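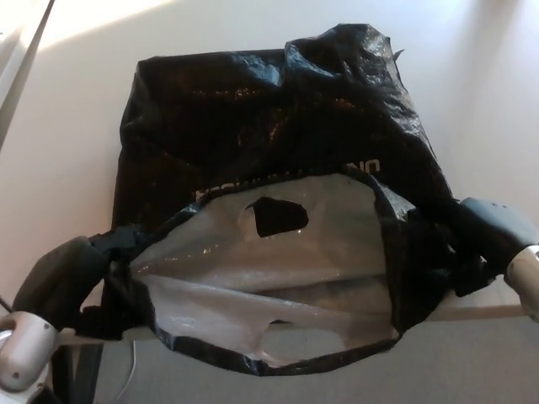

Black carrier bag, glossy, with white lettering.

Plastic film sorting at home, second attempt

I moved to Camcombe with one large sack of smaller sacks, and I have been meaning to deal with it ever since. The grocery store at the end of Metberg Road has a drop-off bin for plastic film. The sign on it lists bread bags, produce bags, dry cleaning film, the outer wrap from paper towels, and carrier bags marked 2 or 4. It asks for clean and dry. It says nothing on color, printing, or what to do with a bag that has no mark at all, and a good share of mine have no mark at all.

The first attempt was in the fall and I didn't write it down, so this post covers the second.

The sack held 43 items. I excluded anything with a paper layer, anything with a foil layer, and the padded mailers. Of the 43, 24 were carrier bags with handles. The remainder was produce film, overwrap, and two mattress covers that accounted for most of the weight.

Some background for anyone who hasn't looked at this. The number in the triangle is a resin code. It tells you which family of polymer the thing is made from and does not promise that anyone near you will take it. For film the two that matter are 2, high-density polyethylene, and 4, low-density polyethylene, with linear low-density usually lumped in under 4. They are chemically close. The difference is mostly in how much the chains branch. Less branching lets them pack together more tightly, and you get a stiffer, stronger film for a given thickness.

With unmarked bags you are left with handling. I used three tests.

Sound. High-density film crackles. Crumple it next to your ear and it sounds like dry leaves. Low-density film is much quieter and has a softer, slightly waxy feel. This worked well on new bags and badly on old ones that had been folded many times.

Stretch. Cut a strip the width of a finger and pull slowly. Low-density stretches a long way before it lets go. High-density stretches less in most directions and tends to split along the length of the bag, parallel to the side seams, which is the direction the film was drawn when it was blown. Cut two strips at right angles if you want a fair result. I didn't the first time and filed several bags wrong.

Float. Both polyethylenes float in water. Polypropylene also floats, so this does not separate everything, but PVC sinks, and so does PET. Push the piece fully under and work the bubbles off with your fingers before you let go. A bubble the size of a pinhead will hold up a small scrap of film and give you a false answer. One drop of dish soap in the bowl helps.

Sepehr Karimi, who read my notes from the fall, asked why I don't do a flame test. I rent, and my kitchen fan vents back into the kitchen. That settles it for me. If PVC is even a possibility I don't want to burn it indoors.

On black film specifically. Black plastic is usually colored with carbon black, which is cheap, covers very well, and protects the polymer from sunlight. It also soaks up near-infrared light, and near-infrared is what many optical sorting lines use to tell one resin from another. For rigid items such as food trays this is a known problem, and the sorter often can't see them at all. For film it is less clear cut. Film from store bins is mostly baled and graded without going through that kind of line, and the objection to dark film there is about color. A bale with a lot of black in it can only become something dark. Buyers who want clear pellets don't want it.

I wrote to Ollcombe, the hauler listed on the side of the bin, and asked whether black carrier bags were acceptable. Berenice Barrera in their office wrote back the next morning. Her answer was that they take colored film in with the rest, that black is fine in small amounts, and that moisture and paper receipts cause them far more trouble than color does. She also said that the labels people leave on overwrap are worse than the printing. Ink on the film is a small fraction of the weight. A paper label with adhesive brings in fiber and glue together, and fiber does not melt.

So I cut the labels out. A pair of scissors and a margin of a finger's width is enough. I had been trying to peel them with warm water and it was a poor use of an evening.

Thickness was the other thing I wanted to know. I don't own a micrometer that I trust on film, so I went by weight. Cut a rectangle of known size, weigh it, divide by the area and then by the density. For polyethylene the density is a little under that of water, and the spread between the two kinds is small enough to ignore here. The trouble is the scale. Mine is a kitchen scale with a capacity of 2,000 grams and a display in whole grams, which is useless for a single square of grocery bag. The way around it is to stack. Cut a pile of identical squares, weigh the pile, divide. It costs you a bag, and the bag then has to go in the bin as confetti, which the bin would probably prefer you not do. I put mine inside another bag and tied it.

I won't give the thickness results. I repeated the pile twice on the same bag and the two readings were too far apart to publish. Nima Daneshvar has offered the use of a lab balance in May and I will do it again then, with fewer squares and more care about the cutting. If the numbers agree I'll put up a table.

Drying turned out to be the slowest step. A bag rinsed and hung by its handles keeps water in the bottom seam overnight. Hung upside down by the bottom, with the mouth open, it drains by morning. Clothespins mark the film but don't tear it. Produce film sticks to itself when wet and has to be opened out by hand.

Final sorting was into 2, 4, and unknown. The unknown pile is smaller than it was in the fall. Most of what is in it is crinkly like polypropylene, clear, and came around flowers or shirts. Aurelia Eder thinks the shirt ones are polypropylene without question and she is probably right, but the sign doesn't list 5, so they stay out.

The 2s and 4s go in the same bin. I am aware that this makes the first two tests unnecessary for anyone who only wants to empty a sack. The float test is the one that matters for that purpose, plus a look for labels.

Still open: whether compostable bags can be told from ordinary ones once the printing has worn off. I have two candidates, both greenish and slightly clammy to the touch. They are in a drawer until I have a better idea.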